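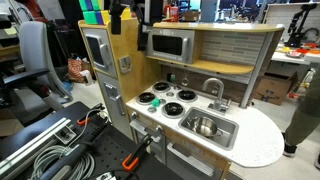

Figure 3. Toy kitchen in the lab.

Malte Eichhorn told me, when I showed him an early draft, that petition signatures are a lousy stand-in for protest, and that I'd be comparing how easy it is to click in two towns. I took that seriously, so let me say what I did about it.

4.2 Matching posts to petitions

I started with 462 petitions on local matters (bus fares, school closings, a long fight over parking) filed in Greltero and Prelulstead. For each one I pulled the public posts that linked to it during its first 37 days. Why 37? The Prelulstead council closes a petition on day 38, and I didn't want one town to get a longer window than the other.

Then came the cleanup, which ate most of my June. Posts from the Linatel forum carry no location, so I kept them only when the writer named a street or a ward. I also dropped any petition with fewer than eight linked posts – too thin to say much – and that left me with 400.

Malte's point still bites in one place. Greltero lets people sign by phone with a single tap, while Prelulstead asks for a mailed code. I handle this by comparing petitions only within a town first, and then looking at whether the pattern has the same shape in both. Dhillon's coding scheme sorts posts into anger, instruction and news, and I used it as is, apart from folding jokes into anger. I went back and forth on that one, and Section 5 shows the results both ways.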